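Comparing Two Sets of Gripper Fingers: Procedure for New Staff

This page sets out how the Fleltness laboratory compares finger sets before one is approved for regular use. It applies to any parallel gripper fitted with a wrist camera. The present example concerns the Pluvov fingers, which carry soft pads, and the Sidska fingers, which are bare. Allow a full morning for each set.

Before you begin

Confirm that the arm has been homed and that the work area has been cleared of people. Mount the first set of fingers and tighten the screws evenly. Open and close the gripper several times at low speed. If the pads do not meet squarely, remove the fingers and seat them again.

Set the closing force to 22 newtons for both sets. Do not adjust it between sets, even if one appears to hold poorly. A change in force makes the results impossible to compare.

Choosing the object

Use a smooth, round object for the first round of trials. A ball offers little contact area and will show weak alignment sooner than a box will. Place it at an opening in a container, so that the fingers must approach from above on both sides.
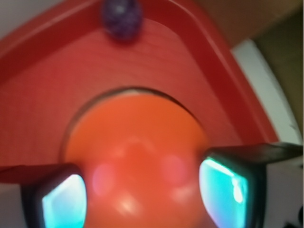 Wrist camera view with the padded fingers on either side of the ball.

Check the wrist camera at this stage. Both pads should be visible with the ball between them. Bright, even lighting is preferred, although glossy plastic will return some glare. Motion blur is acceptable during the approach – it is not acceptable in the reference picture taken at rest.

Running the trials

1. Move the arm to the start position and save a reference picture.
2. Lower the gripper at the standard approach speed.
3. Close the fingers and wait 4 seconds.
4. Lift, hold, and return the ball to the opening.
5. Record the result as held, slipped, or missed.

Complete 200 trials with each set. Wipe the fingers with a dry cloth at the halfway point. Should the arm stop on a fault, note the trial number, clear the fault, and repeat that trial only.

Recording the results

Enter all results on the shared sheet under the name of the finger set. Slips and misses must be kept in separate columns. A miss usually points to the camera or the approach path, while a slip is more often a matter of the pads.

Completed sheets go to Damilola Osagie for review. Questions about camera settings should be sent to Estíbaliz Aranda. Replacement pads are kept in the cabinet in room 452 and must be signed out.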